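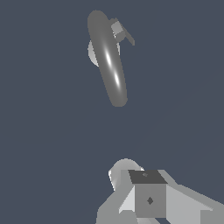 *Gripper at the bottom, plain backdrop behind it. Sim.*

## Sim demos for a pick task – a lot of frames are mostly robot and background. Trim or keep?

**mota_bench**

Collecting teleop demos in sim for imitation learning. Using Tistero to record, small policy, nothing fancy. 400 episodes so far, target is 2786 by the end of February because somebody put that number in a plan.

Problem: going thru the recordings I keep hitting stretches where the view is just gray arm parts and flat blue-gray. No textures, hardly any color anywhere. Policy trains, loss goes down nicely, then in rollouts it stalls. Arm hovers. Sometimes drifts off sideways and stays there.

Things I tried:

- lower learning rate (no change)
- dropped the 90 longest episodes, a bit better maybe, hard to tell
- action chunks twice as long, smoother but stalls anyway 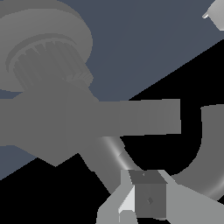 Also not sure about the operators. Three of us drive and we all drive differently. One goes fast and stops dead, I sort of creep. All of it is in one pile with no tag for who did it, which I regret now.

So – cut the empty looking stretches automatically? Or does the model need them? And should I be adding textures and lights before recording more, or is that a seperate problem? Don't want to redo 400 episodes if I can help it.

---

**vosgate_tin**

Don't cut by how the image looks. Cut by what the arm is doing. Plot joint velocity for each episode and look for flat bits. I would bet most of your stalling comes from the operator pausing to think. The policy sees "no motion" as a perfectly good action and copies it, then it's in the same state next step and does it again. Classic.

What worked for us:

1. compute the norm of the joint velocity, plus gripper command change
2. drop steps where both sit under a small threshold, but keep a few right before and after every gripper open/close
3. retrain on the same split, same seed, nothing else changed

Step 2 matters, if you strip everything still you also strip the settle before the grasp and then it closes too early. Ask me how I know.

On our set of 326 episodes the pauses were a much bigger share than anyone guessed. Do this before recording anything new, it's an afternoon.

Creeping vs fast: go back and tag the operators now if you can. File times and whoever was on shift will get you most of it.

---

**wamville_sim**

more data. also randomize everything, lights textures camera, then you dont need to care

---

**mota_bench**

Ok so did the velocity plot. Yes, pauses, loads of them, mostly mine. Filtering now.

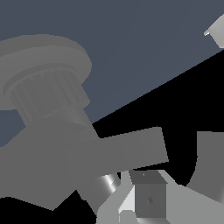

Still undecided about randomizing. If I change the textures on everything, I don't know what the policy will have left to hold on to, there's so little to go on already. The block between the gripper parts has a small diamond on the front face and that's close to the only marking there is, and it's only a slightly darker gray than the face. Swap in a busy texture and it's gone. So maybe lights and background first, leave the block alone?

---

**vosgate_tin**

Yes, background and lights first, mild. Don't touch the block until you have a baseline that grasps. And check the policy gets joint angles as input as well, not only pixels – with renders that plain I'd want proprioception in there. If it's already in, try dropping it out at random during training, otherwise the net may lean on it and ignore the camera completely.

Random camera poses I would skip unless your real one moves. And keep the unfiltered files! Thresholds always end up wrong the first time.

---

**mota_bench**

Joint angles are in, no dropout on them. Will try that next. Raw files are backed up on the Mota drive. Filtered run starts at 6 pm, will post the rollout numbers when its done.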